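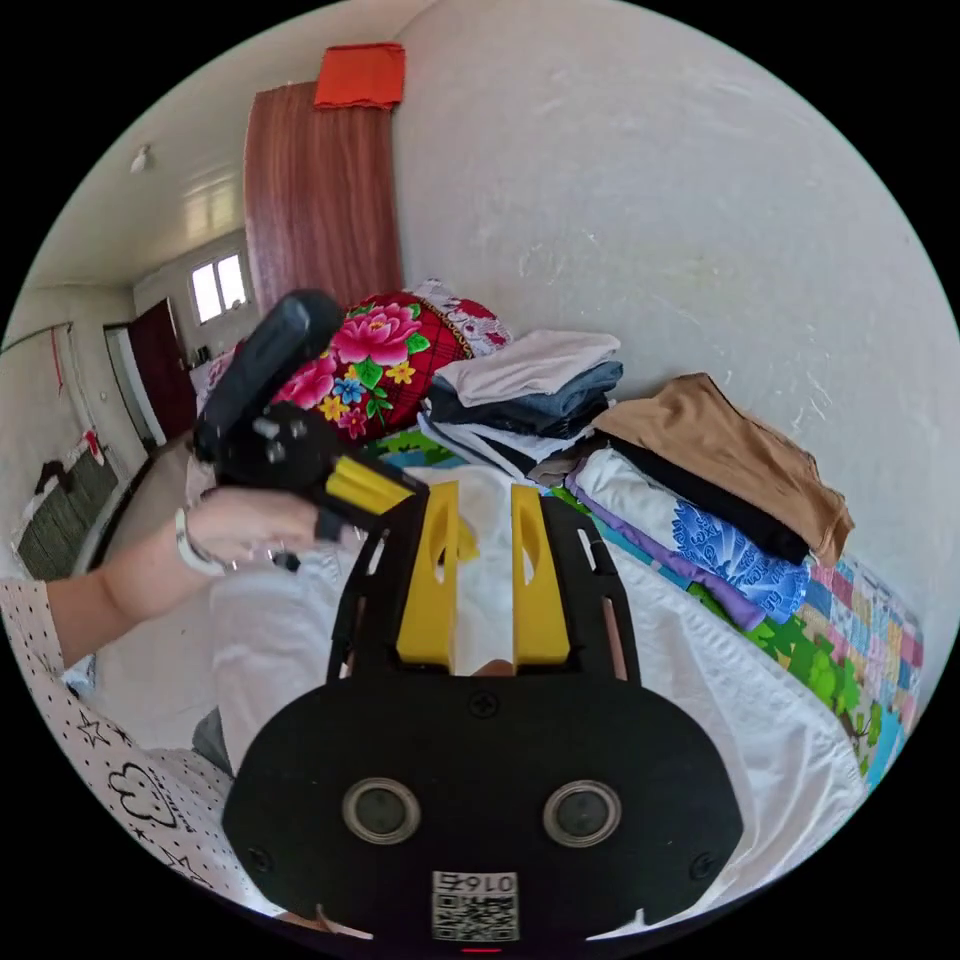 About Vokex

Print this page | E-mail this page
Reading time: 2 minutes

Vokex is a shared workshop in Skemorberg for people who want to build automation for their own homes and would like to hear where it goes wrong before spending the money. We have 336 members, two long benches and a lathe that needs patience. We don't sell kits.

We started one January, after a few of us had paid for "home robots" that did very little in a home. Folding laundry was the usual promise. We had all watched the same sort of demo, with one towel on a bare table, and we had our doubts. We still have them.

Our longest running build is called Estia. It is meant to handle clothes on an ordinary bed. The hand-held grippers come first and the arm comes later, if it comes at all. A person does the folding with a gripper in each hand, and the recordings are what the software has to learn from. So far we have 1867 recordings we would keep. A printed quilt under a white shirt is a fair test, and so is a pile that someone has already stacked. If a method only works on a cleared table, we say so in the build notes.
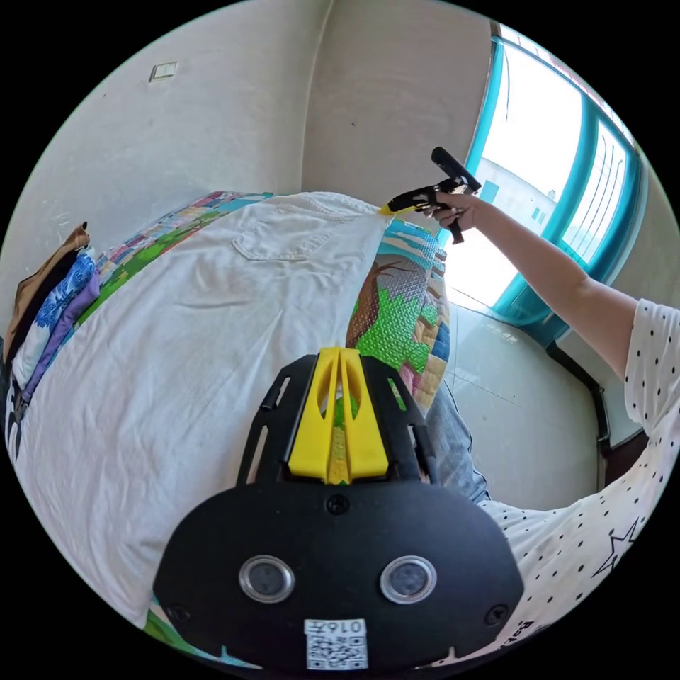
Corners are where most of the time goes. Picking one up and pulling it straight is easy for a person and we have yet to see software we'd trust with it. Our second design, Oberholzer, changed the shape of the finger tips. Some members swear by it. Others think we made a stiffer version of the same problem, and the log doesn't settle it either way.

Membership is open to anyone who will write down their failures along with the rest. You don't need an engineering background. Please don't join expecting a machine that does your housework, because we haven't got one and can't give you a date.

Page last changed 2019-09-15

Contact | Copyright Vokex, Skemorberg | Back to top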